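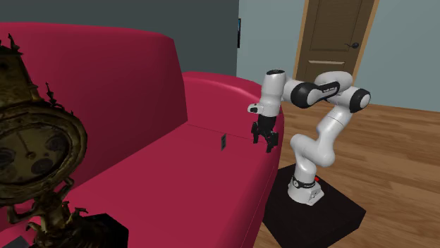 Nekden Review: An Anime Streaming App Worth Paying For?

Posted July 5, 2019

Nekden is a streaming app for anime and a small amount of live-action Japanese drama. I signed up in February after my old service dropped most of its dubbed shows, and I have used it most evenings since then. The version reviewed is the paid one. There is a free tier with ads, but it only goes up to standard definition and leaves out the newer series.

Catalog

The app listed 762 titles when I last checked, counting movies and OVAs as separate entries. Romance and school drama are well covered. Sports anime is thin, and long-running action series often start at a later season, with the early ones missing. If you mainly want the big shonen shows, look through the catalog before you pay. You can browse it without an account.

Older shows are better than I expected. I finished Giro, a quiet 21-episode series about a bicycle courier, and the transfer was clean from start to end. The fantasy series Balogh is there too, in both the original cut and the shortened TV cut. They are listed under almost the same name, so check the episode count first.

Subtitles and dubs

Subtitles come in English, Spanish and Portuguese. The English ones read naturally and the timing is good. Signs and text messages on screen are translated, but the translation sometimes sits on top of the dialogue line and you have to pause to read both.

Dubs are hit or miss. The app remembers your language choice for each show, and that works. What it doesn't do is tell you when a dub stops partway through. Season 2 of Balogh switched to Japanese audio at episode six with no notice. I had to go to the help page to learn that the rest had not been recorded yet.

Player

Playback is steady on my TV and phone. Skipping the opening takes one button press. Skipping the ending jumps to the next episode and cuts off any scene after the credits, so I turned that setting off. Downloads work on phones and tablets only, and they expire after two weeks.

Search is the weakest part. It wants the exact title, and a single wrong letter gets you an empty page. Genre tags help a little, but one show can have a dozen of them. The Mystery tag brought up two cooking shows.

Extras

Each title has a page with a plot summary, a cast list and user comments. The summaries for some series give away the ending of the first season. The comments are moderated, and the Giro page alone has 2857 of them. Graritz, the company behind the app, says a spoiler filter is coming. It had not shown up by the time I wrote this.

Verdict

I am keeping my subscription. The romance and drama selection is good, the picture is reliable, and the subtitles are done with care. Dub viewers should try the free tier first and look at the later episodes of whatever they plan to watch.

Rating: 7 out of 10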